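To: chores-and-machines list
Subject: Re: Re: are we there yet (chores)

Tuesday's post said:

> I've read all 16 messages in this thread and still don't know
> whether to wait. Reto want 1102 for the arm alone, the Sandhu
> demo folded one towel, and my back hurts. Can any of these
> things tidy up after a person yet, yes or no?

No. But a slow and interesting no. I spent the afternoon at the Munska open day in Flarnville, where the chore on offer was putting the writing things in order.
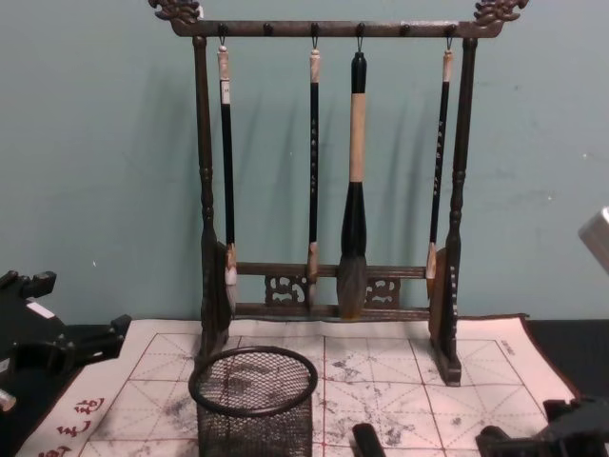
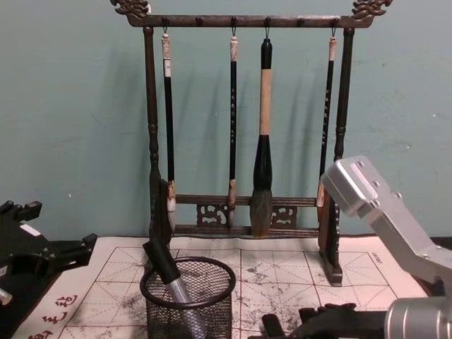
Your towel is the wrong test, I think. Towels forgive. You can drop one, grab it by the middle, fold it badly and still call it a towel. Tidying a desk is harder because everything wants a different grip and has its own idea of where it lives. Take the brush rack: each brush has a small loop at the top that has to go over a peg, and the fat one in the middle needs a wider hold than its thin neighbours. I can do that while complaining about the parking. For a machine it's a day's work and a grant application.

The shop floor is another matter. We've had a Sandhu unit loading trays at work for 7 months and it's fine - dull, punctual, never asks about leave. Same tray, same place, up to 8 hours at a stretch. Move the tray a hand's width and it loads the bench.

So don't wait, is my advice. Buy a decent chair. If Reto drop the price I'll look again, but I'd want to see it hang up a coat first, and I mean my coat, the one with the broken loop.

Does anyone know if the Munska talk slides are going up?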